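Monthly hall inspection, Dosetti building, main hall
Date: March 26, 2018
Checked by: Farzad Yazdani
Copy to: Trudy Cartwright

Marks used: OK = no action. W = watch until next check. R = repair needed.

1. Ceiling lights. OK
All fluorescent fixtures were switched on for the check. No flicker that I could notice. The one which was buzzing in January is quiet now.

2. Hanging lamps, rear area. W
The cords are good, but the middle lamp has dust on the top. Please clean with the power off.

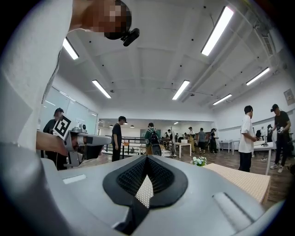
Main hall, looking to the rear wall. Items 1 to 4.

3. Metal railing. R
Two screws at the foot have become loose. I tightened them by hand only, so it needs the correct tool. Until it is done, please ask people not to lean on the railing.

4. Duct along the right wall. OK
I listened for rattle and found none. Filter was changed by Abdella, their sticker says next change after 500 hours.

5. Tables. OK
They stand firm. Please keep them out of the walking way to the rear, also when the hall is full of people.

6. Wall lamps. W
The covers are all in place. One cover is a little warm after 15 minutes, I will measure it again next time with the better thermometer. 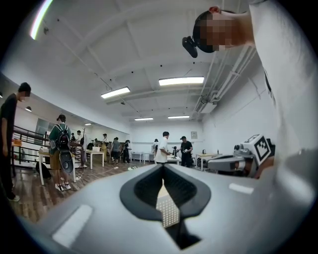 7. Pipes and air conditioning. W
I did not find any drops on the floor under the pipes. The air conditioning was set to 19 degrees, and this is too cold for people who stand there a long time. I wrote to Flerneck about the remote control, no answer yet.

8. Wooden floor. OK
No raised boards. Bags should not be left on the floor near the railing.

Open from last time: the spare key for the electrical cupboard is still missing. Trudy, do you have it?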